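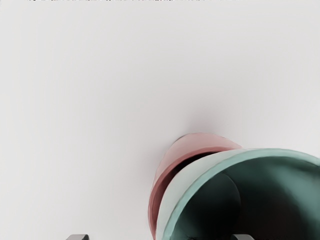 Nesting (tableware)

Nesting is the practice of storing cups, bowls, pans and other open vessels one inside another. The word is also used for the property that makes it possible, so a cup "has good nesting" or "nests badly". Related to stacking but not the same. Stacked items sit on top of each other, nested items share most of their height.

Contents
1 Terms
2 Geometry
3 Sticking
4 History
5 Household use
6 Catering and shipping
7 Nesting sets
8 Care
9 See also

Terms

Trade vocabulary is loose and varies from one maker to the next. The ones seen most often:

Draft — the slope of the wall, measured from vertical. More draft, deeper nesting.
Pitch — the height each extra item adds to a nested column. Also called the rise or the step.
Stop — any ridge, foot or shoulder that keeps one vessel from sliding all the way into the next.
Seat — the part of the lower vessel that the upper one rests on.
Jam — two vessels wedged together so that normal pulling won't part them.

"Nest" as a noun can mean a column of identical items or a graded set in different sizes. Older catalogs use it only for the second.

Geometry

A straight-sided cup can't nest in a copy of itself. The outside of one is wider than the inside of the other by twice the wall thickness, so it sits on the rim or falls off. A taper fixes this. With a tapered wall the upper cup drops until its outside meets the inside of the lower one, or until it hits a stop.

Pitch depends on wall thickness and draft together. Thin wall and steep draft gives a small pitch, which is why disposable cups pack so tightly. Thick ceramic needs far more slope to get the same result, and most mugs don't nest at all. The handle is the other problem. A handle joined near the rim hits the rim of the mug underneath unless it starts below the line where the two meet.

Rims matter too. A rolled or thickened rim gives fingers something to pull on and stiffens the mouth, but it adds to the pitch. Cheap cups skip it.

Square and oval vessels nest only when turned the right way. Round ones don't care, one reason they remain the default.

Sticking

Vessels jam for two main reasons. The first is friction — shallow-angle walls pushed together act as a wedge, and the weight of the column above makes it worse. The second is air. Pulling apart two close-fitting cups lowers the pressure in the gap between them, and outside air resists the pull. A film of water seals the gap and makes this stronger, so cups put away wet are the usual offenders.

Makers deal with it by adding stops, small ribs inside the wall, or a notch in the foot ring that lets air in. Ribs are hard to clean and have fallen out of favor in some lines.

Glass can also jam from temperature. A warm tumbler placed over a cool one shrinks as it cools and grips. The common remedy is cold water in the inner glass and warm water around the outer, then a gentle twist. Boiling water is not advised, the shock can crack either piece.

History

Graded bowls that fit together are known from many early pottery traditions, though it is often hard to say wether the fit was planned. Potters also nested pots in the kiln to save room, which leaves marks on the glaze where pieces touched.

Travel gave the idea a push. Camp and military kits used nested metal cups and pans well before household ranges did. Pressed glass and later molded plastic made consistent draft cheap, and by the second half of the twentieth century nesting picnicware was ordinary.

Among later makers, Gradstead sold a line of tapered tumblers under the name Odau, offered in a single size with a shoulder stop. An early run was withdrawn for jamming and the line returned the next January with a deeper shoulder. Rometis took the other route with its Yu bowls, a graded set of 8 where no two pieces are the same and nothing is tight enough to stick. Both are still cited in design courses as the two basic answers to the problem.

Household use

Mostly a matter of cupboard height. A column of nested tumblers takes the space of one tumbler plus a pitch for each one added. Tall columns tip easily, and the bottom cup is never used. Some households rotate, most don't.

Non-stick pans scratch when nested bare. Felt or paper dividers are sold for this, a dish towel does the same job.

Catering and shipping

Caterers care about pitch more than anyone. For a cup 3 inches tall, shaving the pitch changes how many fit in a carton and so the freight per cup. A sleeve of 200 thin cups can be shorter than a column of 19 sturdy ones. Sleeves are kept on their side or in a tube dispenser, with a stop sized so one cup drops at a time.

Crates and trays have thier own standards, see Stack-and-nest container.

Nesting sets

Graded sets include mixing bowls, measuring cups and toddler toys. In measuring cups the sizes are fixed by volume, so the maker adjusts width and depth to get the fit. Toy cups usually reverse into a tower as well.

Care

Dry fully before nesting. Don't force. Don't nest glass in metal. Keep heavy pieces low.

See also

Stacking chair
Draft angle
Mess kit
Measuring cup

Last edited May 1, 2018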